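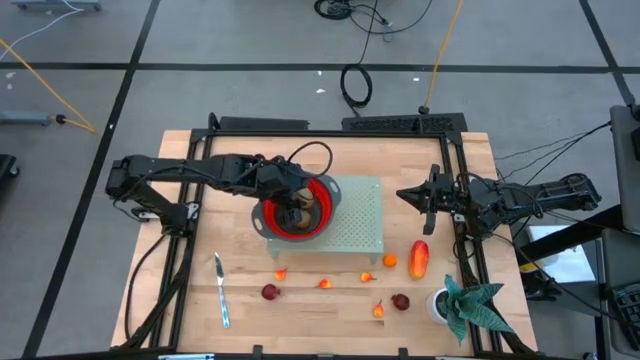
Alwood puts out house rules for two-arm tables

February 6, 2020

Alwood has published the rules it uses for its bench-top robot arms, and says any other lab or shop is free to copy them. The document runs 36 pages. Most of it is checklists.

It covers small tabletop arms only, the kind that get bolted to a frame over a table and spend the day picking things up and setting them down. Food items, kitchen tools, that sort of work. Big floor-mounted machines are out. So is anything on wheels.

Nabila Chraibi, who wrote most of the text, said the old rules were a single sheet taped to a door. "People were good about it but everybody had there own version," she said. "One person parks the arms open, the next one parks them closed. Then you get a third person who reaches in."

Main points, quickly.

Reach. With two arms facing each other over one table, the middle is marked as shared space. Only one arm at a time may close its gripper there. The other waits, gripper open, until the first has backed out. Operators can ask for an exception in writing. Chraibi says she has signed 5 so far.

Hands. No hands inside the frame while either arm has power to its motors. Pausing the software does not count as off. This was the most argued-over line in the draft, according to Houda Sqalli, who runs the afternoon shift – resetting loose objects by hand is the slowest part of the job, and powering down every time makes it slower. The line stayed in.

Sharp things. Table knives are allowed, blunt ones only. They have to be on the object list for that day, and they come off the table before anyone starts on repairs. Kitchen knives and peelers stay banned even with the blade covered.

Cables. A cable that moves with an arm needs enough slack for the full swing and must be checked at the start of each shift. Cables on the floor get routed away from the side where the operator stands. Yellow power leads may not cross a walkway without a cover. Sites have until March to fix this one.

Food. Real or plastic, the rule is the same: write down which. Real produce goes out at the end of the day. Plastic gets wiped down. The draft had a long section on juice and motors that was cut to two sentences.

Floor. Taped lines mark where a visitor may stand. Tape gets replaced when it lifts at the corners.

Logging takes up the last 6 pages. Each stop has to be written up the same day, including the dull ones – a dropped item, a gripper that would not open, a colander dragged off its stand. Sqalli's shift has tried the form for a while and she had one complaint, the box for "cause" is too small. It will be bigger in the next printing.

Two other outfits have said they will try the rules. Orko plans to use them as is. Thái, which runs smaller tables with a single arm each, will drop the shared-space section and keep the rest. Emus was sent a copy and has not replied yet.

None of this is law and no inspector will ask for it. Chraibi was clear on that. The rules do not replace national safety standards or what the arm's maker says in the manual, and where the two disagree the stricter one wins. She also said the speed limits in the back table were set for Alwood's own arms and should not be copied over without testing.

Training is half a day. New operators watch one full session, then run one with somebody next to them, then take a short written check. Anyone away from the tables for more than 50 days does the check again. Sqalli wanted the second session to be longer for people who have never used a two-arm setup, and that may be added.

Comments on the text are open until the end of March. Send them to Alwood's front office, with the page number please, Chraibi said – the first round came in with no page numbers at all and took a week to sort thru.

A revised version is due after that. No date set.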